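How a Story Stayed Alive Before It Was Written Down

Have you ever told your family the same story so many times that everyone knows the ending? Long ago, in the hill kingdom of Plimen, that was pretty much how people kept their history. The kings had no library, but they did have singers, and the singers had very, very good memories!

The most famous song was called the Ondusero. It had 752 lines, and it told how a young queen named Skollo crossed the mountains, lost her crown in a river and built a city on the spot where she found it again. A singer might need up to 2 years to learn it all by heart. (Think how long it takes to learn one short poem for school, and then imagine that!)

Now, you may be wondering whether every word of it was true. Probably not. The song says Skollo ruled for 112 years, and that is a very long time to be queen. But old poems can tell us true things even when they stretch the facts. This one tells us what people ate, what they were afraid of, and what they thought a good ruler should be like.

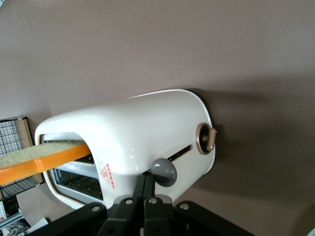

It tells us about bread, for one thing. There is a lovely part where the queen shares 100 loaves with the river people before she takes a bite herself. Perhaps it never happened - but the people who sang about it clearly liked the idea of a queen who waited her turn.

Much later, a poet in the town of Buchanan listened to the old singers and wrote the whole song down. Some of the singers knew different endings, so the poet kept two of them, one after the other, and left readers to pick their favorite.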